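Pinto: household linen and clothing wash records, Dundholm and Pallden

Last updated: September
By Vimala Kamath and Rüdiger Hagedorn

Pinto is a table of domestic wash loads kept by households in two towns, Dundholm and Pallden. It holds 1,864 rows, one per load, from 79 households. The table was put together to study how often people wash part loads, and at what programme temperature. It doesn't record detergent brand or machine model.

Files

loads.csv holds the main table. households.csv has one row per household. notes.txt contains free-text remarks copied from the paper diaries, with names and street names removed. All files are UTF-8 with comma separators. Empty cells mean the diary line was blank. A zero is a real zero.

Columns in loads.csv

load_id: integer, unique across both towns.
household_id: letter D or P followed by a number. Numbers aren't consecutive, as households that withdrew were removed and their numbers were not used again.
month: month name in English. The day was dropped before release.
start_hour: 0 to 23, local time, rounded down.
programme_temp: degrees Celsius as set on the dial. "Cold" is stored as 20.
weight_kg: dry weight of the load, measured with the hanging scale supplied. Resolution is 0.1 kg.
sort_class: one of white, light, colour, dark, wool, mixed.
dry_method: line, rack, tumble, radiator, other.
rewash: 1 if the load repeats the one before it, else 0.

Columns in households.csv

household_id: as above.
town: Dundholm or Pallden.
persons: number of people normally sleeping at the address.
drum_kg: rated capacity taken from the machine's label by the household.
outdoor_line: 1 or 0.

Collection

Diaries were handed out on paper. Each household weighed its own loads. Karthikeyan Warrier typed the Dundholm diaries and Deepika Kurup typed those from Pallden. They then exchanged a sample of 385 rows and typed these again without sight of the first version. Disagreements were settled from the paper. Most concerned start_hour, where a 1 and a 7 are easily confused in handwriting.

The Valo import script rejects any row whose weight is greater than drum_kg plus 2. Rejected rows were checked by hand and either corrected or left with an empty weight. They were not deleted.

Sorting classes

Households chose the class themselves from a printed sheet. The sheet gave "dark" as black, navy, brown and charcoal, and "colour" as anything else dyed. Teal and bottle green caused the most queries. The rule in use is that teal goes under colour when washed alone or with other colours, and that a load with one teal item and one black item is mixed. Grey was split by shade: pale grey is light, charcoal is dark. 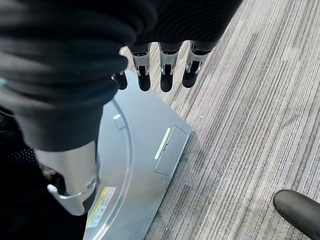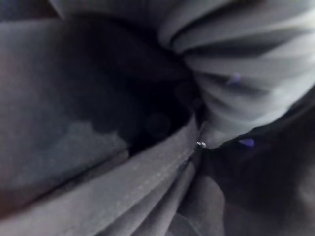
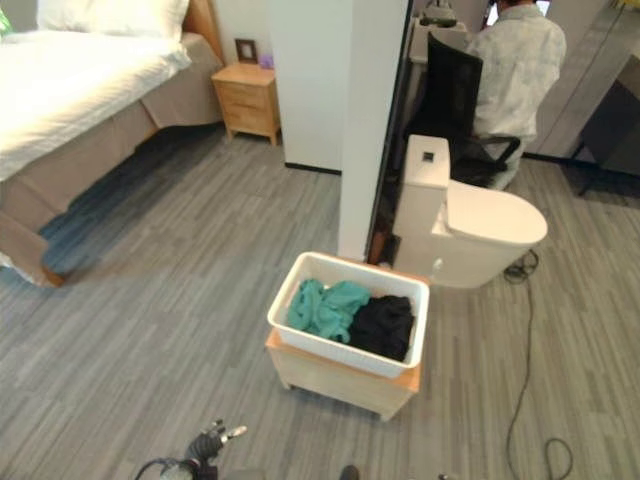
Black and teal-green clothing in a white plastic basket.

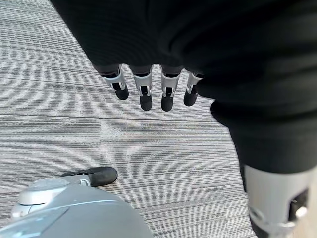 Denim has no class of its own. In Dundholm it was nearly always entered as dark, in Pallden as dark or mixed. Any comparison of sort_class between the towns should merge these two values first.

Known problems

The hanging scales supplied in Pallden were replaced part of the way through. The first set read low below 1 kg. No correction has been applied, and there is no column to show which scale was used.

Tumble drying is under-reported where the washer and dryer are a single machine. Several diaries leave dry_method empty in those homes.

The rewash flag depends on the household remembering to tick the box. Thirumalai Arumugam compared it with the remarks in notes.txt and found loads described as "done again" with no tick. These were left as entered.

Loads washed at a launderette are not included, even where the diary lists them.

Suggested use

Use median weight per household before averaging across a town, or the larger families will dominate. Programme temperature is a dial setting and should not be read as water temperature. For part loads we divide weight_kg by drum_kg and treat anything under 0.5 as part. Wool loads should be left out of this step, as wool programmes have a lower limit than the one on the label.

Corrections should quote the load_id and the column name. Changes are listed in notes.txt below the diary remarks, newest first.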